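Clirkico Review
Short Fiction, August

THE RELEASE NOTE

The Dalsgaard Institute required that every change to a planner be accompanied by a release note, and that every release note be signed by two members of staff, one of whom had not written the code. The rule had been adopted before either Vandana Dwivedi or Nnamdi Abubakar joined the Institute. Neither of them had asked for it to be altered.

The note in question concerned version 35 of Kotero, the software by which the Institute's arms decided where to put their hands. It had been drafted by Ms Dwivedi over two evenings and placed in Mr Abubakar's tray at ten minutes past four. It was one page long. The second paragraph read as follows:

"The approach planner will now decline to close on a handle when its estimate of the handle's position has moved by more than the permitted margin between successive views. In such cases the arm will hold still, look again, and proceed only when the estimates agree."

Mr Abubakar read the page twice. He then walked down the corridor to the laundry bay, where Ms Dwivedi was seated at the bench with a terminal on her knees.

"I am not able to sign this," he said.

"May I ask which part?"

"The word decline. A planner does not decline. It returns no trajectory."

Ms Dwivedi considered the matter. She had been with the Institute for three years and was accustomed to Mr Abubakar's corrections, most of which she accepted. "The people at Cuvovix will read it," she said. "They run the laundries. If I tell them it returns no trajectory, they will telephone to ask whether it is broken."

"Then tell them what it returns, and tell them it is not broken."

She made the change. He remained standing beside the bench, and after a moment she understood that the word had not been the whole of his objection.

"There is the matter of run 266," he said.

Run 266 was known to everyone on the floor. The arm had been instructed to open the door of a washer. The perception module had reported the edge of the door with a confidence that left no room for doubt, the planner had produced a path of admirable smoothness, and the fingers had closed with great precision on a reflection. No damage was done. The log recorded a successful grasp, for the fingers had met each other and the force reading had risen as expected. The controller had then drawn back the arm, carrying nothing, and the task had been marked complete.

It was the last of these facts that had troubled Mr Abubakar. He had written the completion check himself, some years earlier, when the Institute had only one arm and a wooden block for it to lift. He had never mentioned his authorship to Ms Dwivedi. It was recorded in the history of the file, where she had read it on her first morning.

"Your change deals with the approach," he said. "It doesn't deal with the check. If the estimates agree and are both wrong, we'll have the same result with a longer pause in front of it."

"Yes."

"You knew that?"

"It's in the fourth paragraph," said Ms Dwivedi. "Under known limitations."

Mr Abubakar turned the page over, found it blank, and turned it back. The fourth paragraph was there, in the same plain type as the others. It stated that the completion check relied on finger force alone, that it could not distinguish a handle from the opposite finger, and that its replacement was planned for a later version. It did not say who had written it.

"You might have put my name," he said.

"The form doesn't ask for one."

He drew out the other stool and sat down. The bay was quiet at that hour. The extraction fan had been switched off, and from the end of the building came the sound of somebody rinsing cups.

"Show me how it behaves," he said.

Ms Dwivedi loaded the build. She had prepared a set of 800 recorded approaches, gathered over the winter and replayed each night against whatever version was current. On the screen the old planner and the new one ran in adjoining columns. The old column advanced at an even pace. The new one went forward, stopped, went forward again, and in several places stopped for so long that Mr Abubakar leaned closer to see whether the program had failed.

"It's waiting for the views to settle," she said. "When the wrist moves quickly the edges smear. The rim and its highlights are fitted as one curve, and the curve slides about. If the wrist slows down, they come apart again."

"And the cost?"

"Time. The laundries won't like it."

"Have you told them how much?"

"Third paragraph."

He did not check. He asked instead to see the code, and she scrolled to it. The change was small. It consisted of a buffer holding the last few estimates, a comparison, and a branch. Above the branch she had left a comment, which he read aloud in the voice he used for the minutes of meetings.

"Do not act on a thing seen once."

"I can remove that," said Ms Dwivedi.

"It isn't in the approved style."

"No."

"Comments are to describe the behaviour of the code and its units of measurement." He paused. "What is the unit?"

"Millimetres."

"Then add millimetres."

She added it on a second line and left the first as it stood. Mr Abubakar watched her do this and raised no further point.

They carried out the live trial together, as the procedure required. Ms Dwivedi read the steps from the sheet and Mr Abubakar initialled them. The arm was enabled, its joints were referenced, and the stop button was tested and reset. At the word from him she issued the command, and the arm came down from its rest position toward the row of machines with its fingers spread.

The wrist view opened on the monitor. As the arm travelled, the picture ran and softened, and over it the planner drew its estimate of the door as a thin green arc. The arc fell in one place, then in another. Beneath it the margin figure turned from black to amber.

The arm stopped.

Neither of them spoke. It was an odd thing to watch, Mr Abubakar thought, though he had specified stops of one kind or another for most of his working life. Those had been stops for faults, for limits, for a person crossing the yellow line. In this instance every part was in order. The arm was merely unpersuaded. He observed that he had chosen a word no better than hers, and he was glad not to have said it aloud.

The picture sharpened. The arc was drawn a third time, and a fourth, and the two lay one upon the other. The figure went black. The arm resumed at its lower speed and the fingers came around the edge of the door.

"Grasp reported," said Ms Dwivedi.

"By my check," said Mr Abubakar.

"Yes."

"Then we had better go and look."

They rose and went to the machine. He bent down with his hands clasped behind him, as visitors were asked to do, and inspected the fingers from the left side. She inspected them from the right. The door was held between them. He straightened, returned to the bench, and wrote on the sheet, in the column for remarks: Confirmed by eye, N.A.

"There's no procedure for that," said Ms Dwivedi.

"There will be. Until the check is replaced, a member of staff is to confirm each grasp in person. You may add it to the fourth paragraph." He uncapped his pen again. "And I'd like the replacement assigned to me."

"I had rather hoped to do it myself."

"I'm aware of that. You may sign as the one who did not write it."

She added the sentence and printed the page afresh. He read it through from the heading, found a comma he disliked, and let it stay. Then he signed on the upper line, which was reserved for the reviewer, and passed the page across the bench to her. A frame from the wrist view was attached behind it, the form having a space for one.

At twenty minutes to six Kotero 35 was released to Cuvovix. The first telephone call came the next morning. The caller wished to know why the arm kept stopping, and Ms Dwivedi directed him to the second paragraph.
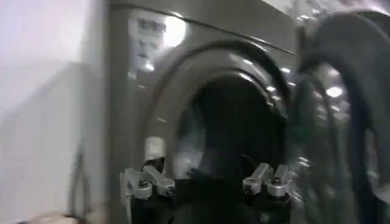
Attachment to the release note, Kotero 35: wrist view on approach to the washer door.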